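Last updated: 15th September

Posted by Rhonda Penner

The seating plan for the retirement dinner at Paquette is done, and I want to write down how the power and sound were worked out while I still have the notes. The room is rated for 115 people standing and 80 seated at round tables. We had 80 on the list, so every table position in the house drawing was used and there was no slack for moving anything later.

The hall gives you two electrical circuits on the stage side and one by the kitchen door. The kitchen one is shared with the plate warmers. I asked for the breaker labels before signing, and the manager at Paquette sent a drawing that did not match the panel. The outlet marked for the DJ was on the same breaker as the coffee urns. Two urns and an amplifier on one breaker is a poor plan, so the urns went to the kitchen side and the caterer ran the plate warmers in shifts.

Sound was rented from Bivent. Their standard package for a room this size is 2 powered speakers on stands, a small mixer and one wireless microphone. I added a second microphone for the toasts. The speakers went in the front corners, turned in slightly, with the stands set at full height so the sound would pass over the heads of people at the near tables. At the back wall the speech was clear but a little thin. Turning up the bass made it worse. Pulling the speakers farther from the corners helped more than any knob on the mixer. 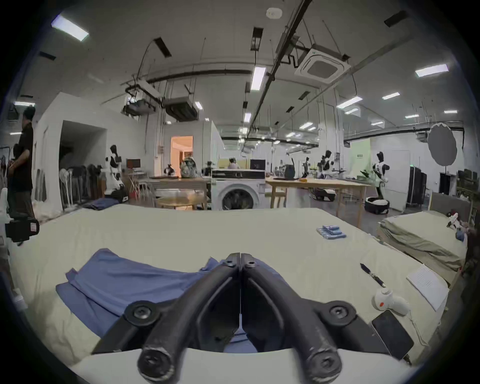 The microphones are the part I would change. Both were set to nearby channels when they arrived, and with the second one switched on there was a faint buzz under the first. The Bivent sheet lists the channel groups on the back, in small print. Move one unit to a different group and scan again. The whole job takes less time than finding the sheet.

Lighting was simpler. The ceiling lights at Paquette are on three dimmers, and the middle dimmer also controls the hallway to the restrooms. If you lower it for the slide show, the hallway goes dark as well. I taped the slider at the halfway point and put a note on it. The table lamps came from Stollby and run on batteries. Stollby quotes up to 40 hours on the low setting. I did not test that, but they were on low from setup to cleanup and none had to be swapped.

For the schedule I used the Nustolow planner, which is fine for a list of times and weak at anything that depends on something else. When dinner moved back, the toasts did not move with it. I ended up printing the page and writing the new times in the margin.

The next one is in February, a smaller anniversary party, same hall. I have already asked for a corrected panel drawing. I have also asked whether the portable stage can go against the long wall, which would shorten the throw to the back tables and put both stage circuits within reach of a single extension cord each. The manager is checking the fire exit clearance on that side.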